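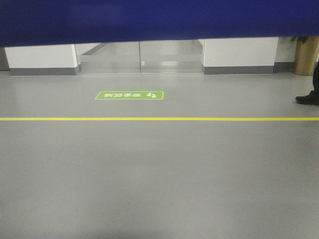

Two nights in Brukcombe without a car, is it worth it?

stinis_walker
We are thinking of going to Brukcombe in June, two adults and one teenager. We don't drive. Most of what I can find online is about the harbour and the fish market, but we would sooner see the old town and have a few decent meals. Is two nights enough, and do you need to book places to eat? Budget is around 300 for food.
Posted May 24, 2024

furodberg
Two nights is fine, three is better if you want a day on the coast path. The old town is small and you can walk all of it. Start at the top by the chapel and come down, the steps are steep the other way. The town museum shuts at lunchtime. For food, book the Hầu on Mill Lane for your first evening as it only has a few tables. The cafés on the square don't take bookings and you can usually get a seat before noon. The bus from the station stops at the bottom of the hill and you pay the driver. 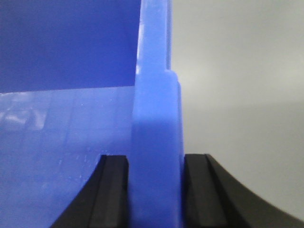
Close-up, blue plastic

pebble_lane
Went last year and thought it was overpriced. The ice cream by the harbour was good though.

old_timetable
Agree with furodberg about the chapel. One correction, the museum stays open over lunch in summer, or it did when we went. Check the last bus back before you sit down to dinner. We missed it and had to walk to the station with our bags. If it rains, the covered market has a bakery at the far end that does hot pies.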